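Holteo Hand Gripper Kit

For the home builder or the shared shop bench

If you've been wanting to try your hand at collecting grasp practice for a robot arm at home, the Holteo kit is a friendly place to start, and we've tried to make it one you can put together over a slow weekend without owning a machine shop. You get the base plate, two linkage arms, a pair of finger pads and every pin and screw you'll need (79 parts in all, and yes, we pack a few spares!).

Set the pivot screws first and leave them a touch loose until both arms swing freely. Snug them down after that, a little at a time, and check the swing again before you fit the pads. The Kestance pads that come in the box are our everyday favorite, and the firmer Skateck ones fit the same holes if you like a stiffer grip.

For practice we're fond of snack packets, in all sorts of shapes and wrappers, with a box to sort them into.

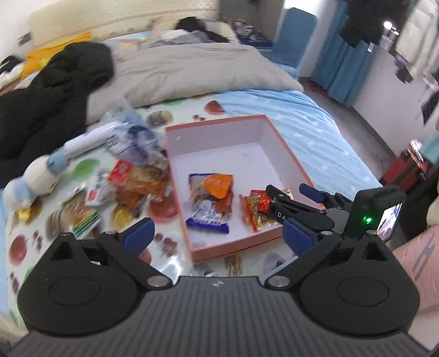
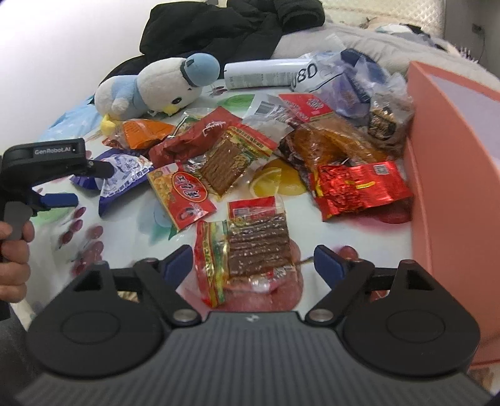 What's in the box

Base plate and two housings
Linkage arms, left and right
Kestance finger pads, one pair
Bag of pins and screws
Printed Akinola build guide

Price: $388
Spare pads: $79 a pair
Item no. 1092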